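Tuesday, dye bench

OK, second try at the walnut hull brown, and I'm much happier with this one! Batch 18 was the blotchy mess (Huvard wool, didn't scour it long enough, my own fault). For 19 I used the Fortin skeins instead and let them soak overnight in plain water with a drop of soap. They went in at 9:30 and I kept my hands off them, which is hard for me.
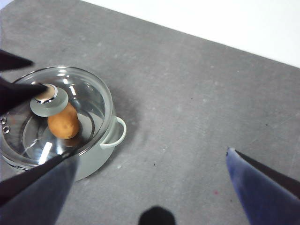
The hulls were from the Winotari bag, the one with the torn label. 159 grams, strained twice through old curtain fabric. The first straining still left grit, so whoever does the next lot, please go finer — I was picking bits out of the yarn until lunch. Alum as usual. I skipped the iron because I want to see what the plain brown does in the window first.
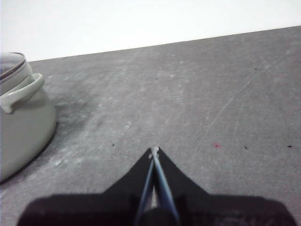
Photo: Jaltisier workshop

Color after 52 minutes was a warm toast shade, a bit pinker than the sample card. After the rinse it dropped back some, but I still like it (the card is from February and has been sitting in the sun anyway). Left one skein in to cool with the bath and hung the other straight away.

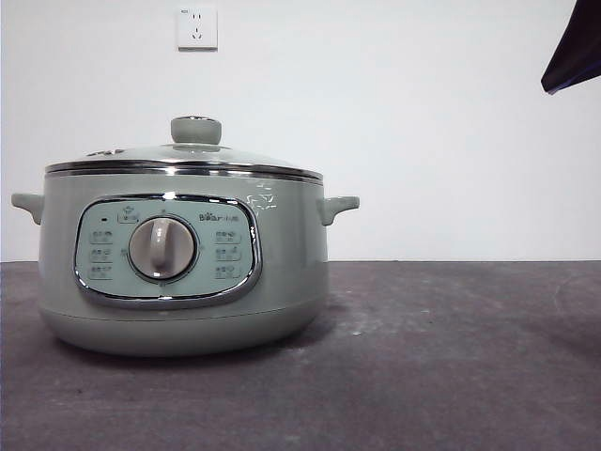 Next I want to do the onion skins, in small test amounts before we commit the good wool. For little swatches I'd go for something squat with a domed glass lid, like the green cooker, so I can peek at the color without lifting anything. Must be kept for dye only after that! Also we're low on tags, and the pH strips are in the wrong drawer again.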